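To: Clarkik workshop members list
From: Rostam Dehghan
Subject: Re: Conveyor cell, stop button and belt marks

Hanane Tazi wrote:
> Members using the conveyor cell in October are asked to confirm two
> points before the next booking. First, is the emergency stop to be
> fixed to the rail or to the bench? Second, do the marks on the belt
> affect the pick position?

Dear Hanane, dear members,

With regard to the first point, I propose the bench. The stop must be within reach of the person at the keyboard, and the near rail should stay clear for the gripper's approach. The button should not be treated as installed until its wiring has been tested and entered in the log.
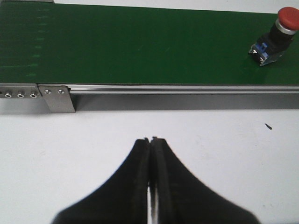 Wrist camera view, fingers together, facing the near rail. Stop button on the belt at right.

On the second point, the pale marks toward the left of the belt are faint, and I do not consider them grounds for replacement. The Trellero vision script should, however, be set to ignore that area. The exposure value currently saved is 2,486; members who prefer 2,628 should store it under a separate profile.

The white surface is to be wiped down before each calibration. Small fragments have previously been detected as parts.

Please send any objections to the list by noon on the day before the next booking.

Respectfully,
Rostam Dehghan
Clarkik shared workshop, automation bench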